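Home Forums Plumbing Water Quality Log in

We use cookies to keep you signed in. Accept / Settings

Softener set too low? Spots on everything

kopecky_r
Hardness at the kitchen tap tests at 288 ppm as calcium carbonate. The softener is a Kolik, installed in January.

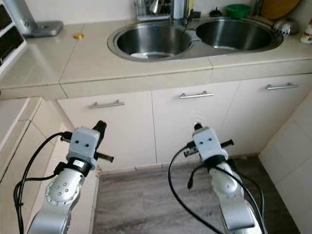 The valve is set for 7 grains per gallon. The installer, Igor Vlček, says that matches the old well report. I get spots on glasses and a crust on the shower head.

oravec
288 divided by 17.1 is 16.8 grains. At 7 the unit runs out of capacity long before it regenerates. Set it to 17.

krajci_o
Disagree on changing it first. Many kitchen cold lines bypass the softener. Test the hot side before you touch the valve.

oravec
A bypass doesn't put scale on a shower head.

krajci_o
It can if the bypass valve is partly open. Same symptom, different repair.

kopecky_r
Hot side reads 29 ppm right after a manual regeneration. Meter shows 1,057 gallons between cycles.

oravec
So the resin is fine and the setting is wrong.

krajci_o
Agreed on the resin. I'd still retest just before the next cycle.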